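Play & Learn > Pretend Play > Kitchens > Help and Questions
Last updated Sep 4, 2018

Setting up a play kitchen so the small stuff has a place to go

Question

I am putting together a play kitchen with the fridge on the left and the stove and oven in the middle, all one unit. It came secondhand from the Zamimano sale in April, so there were no instructions and no box to look at. It is white and black with gray trim. The seller included a bag of loose things - pots, lids, a spatula, pretend food, a couple of plastic bottles - and I can't work out where it is all meant to live.

What I want is a setup where the kids can put things back without me. What happens now is that everything ends up on the stovetop in one heap, the oven gets stuffed with whatever is left over, and the fridge stays empty. They are four and six. The four-year-old can't reach the top shelf without pulling on it, and I don't like that.

Questions:

Should the pots stay out on the burners or go in a cabinet? Is the open space next to the oven meant for pots or did a door come off it? Where does the food go? And is there some way to keep the spatula from getting lost? It has been behind the couch twice.

The kitchen will sit on a low table against the wall. I have 292 pieces of play food if you count every pea. I did count, because the listing said 100 and I was curious. I don't intend to keep all of it out.

Answer 1 (marked as helpful)

We run a toy lending room and have set up a lot of these. The short version is to leave out very little, and give each thing that stays out one spot that you can see from where the child stands.

The open space beside the oven is open on most of the ones I've handled, so I doubt you lost a door. Look inside the edge for two small screw holes one above the other. If there are no holes there was no hinge. Use it for pots and pans that are not on the stove. Don't put food in there, it rolls to the back and they climb in after it.

For the stovetop, one or two pots with their lids on is plenty. Put the lid on every time. A lid by itself is the first thing to go missing, and a pot without a lid fills up with crayons.

The spatula should hang up. If your backsplash has a hook or a peg, that is what it is for. If not, the small stick-on hooks work on the printed panel as long as you wipe it with a dry cloth first and then leave the hook alone overnight before you hang anything. I use Skasden hooks, but any small one will do. One hook, one tool. We tried a row of hooks and the kids used them for bracelets.

The high shelf or microwave is for light things only. One piece of pretend food up there is fine. If the younger one is pulling on it, take it off the high shelf altogether for a year and put a basket on the floor.

Two pictures, same kind of layout as yours:
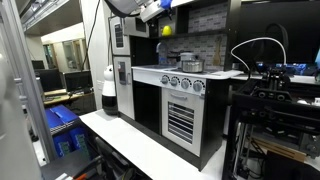
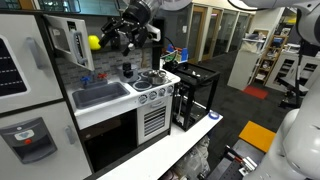
Food goes in the fridge, and I would be strict about that. Kids already know food goes in a fridge, so you don't have to teach it. Sort it by how it is stored and not by food group. Big round things like an orange or a head of lettuce go in the lower part. Flat things and anything in a carton go in the upper part. Peas and anything smaller than a grape go in a zip bag in your own closet and come out when you are in the room.

Of your 292 I would keep out maybe 30 and swap them every few weeks. We have roughly 700 pieces in the lending room and nothing over a shoebox full is out at any time. The children play longer with less of it. When there is too much they dump it and walk away.

About the table. Check the height with the unit on it before you decide. The counter should be at the child's waist or a little above. With a four-year-old and a six-year-old you have to pick one, and I would pick the four-year-old. The older one will manage. Also fasten it to the wall. A unit standing on a table tips much more easily than one on the floor, and yours has a fridge door for them to lean on. Two furniture straps into studs, one behind the fridge side and one behind the oven side. If you can't get into a stud then put the whole thing on the floor.

Tighten the door hinges while you have it out from the wall. The oven door handle on ours works loose about twice a year. A drop of white glue in the screw hole, let it dry, then put the screw back.

Answer 2

We just use 3 bins. Pots, food, everything else. Never had a problem.

Comment from the person asking: Do they sort it themselves?

Reply: No, I do it at night. It takes a couple of minutes.

Answer 3

I agree with most of the first answer but not the part about keeping food out of the oven cabinet. Ours has a shallow tray in it, the kind for under a plant, and the round food stays put. You can get one for a dollar or two. Measure the opening first, mine was a half inch too wide and I had to take it back to Lazaridis.

On bottles - if they are real ones with a cap that screws, glue the cap. Ours was filled at the bathroom sink and poured into the oven. The printed paper on the back panel swelled up and never went flat again. If yours gets wet, dry it the same day with the panel off and laid down under some books.

You could also try picture labels. Take a photo of the pot, print it small, tape it where the pot goes. It worked for our younger one and the older one ignored it. Packing tape over the whole label holds up better than the laminated ones, which they peel.

One other thing about secondhand units. Knobs pull off. Turn each one and tug on it before you let a small child near it, and if one comes away in your hand, leave it off until you can get a proper replacement. Plivance sells a knob set but the post is thicker than on some kitchens, so take an old knob along to compare.

Follow-up from the person asking

Thanks. There are no screw holes in the open part, so it never had a door. I put the big pot and the frying pan in there and left one pot on the stove. The spatula is on a hook. The table turned out to be too high for the younger one so it is on the floor for now, strapped on the fridge side. I still have to find the second stud.

I put out 40 pieces of food because they argued for the extra ten. The rest is in a suitcase.

Related questions
- How to get marker off a play fridge door
- Replacement knobs for a play stove, which size post
- Play kitchen too short for a tall five-year-old, can I raise it?
- Best way to wash plastic food
- Wall straps for toy furniture in a rental
- Metal or plastic pots for a three-year-old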